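Fallout shelter walkthrough, Kikar Hall basement
Checked by Jean Kinnear, 23 November 2023

Posted capacity: 459. I doubt it. Measured floor space suits far fewer, and the sign predates the boiler wall.

Blast door: closes. Seal "renewed in July" per the log, with no invoice. Not passed.

Air filters: 11 listed, two still in shrink wrap. Who signed for these?

Water: 40 drums, no fill dates. Treat as unsafe.

Radiation meter: reads zero everywhere, including against the test source. Fail.

Siren: audible on the stairs only. The county calls that "adequate coverage."

Evacuation plan: assumes 24 minutes' warning. Ask Bautista Tapia where that came from. 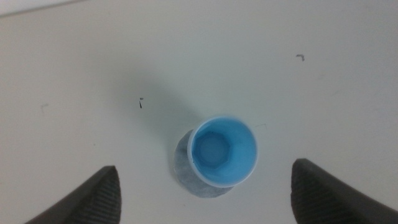 Small plastic cup, blue inside, on off-white tabletop.

Overall: do not certify.

Contact Flandeo Civil Readiness | © Flandeo | Back to top

Related
Do warning sirens still matter?
Anju Mishra on the missile drill
Shelter signs: which to believe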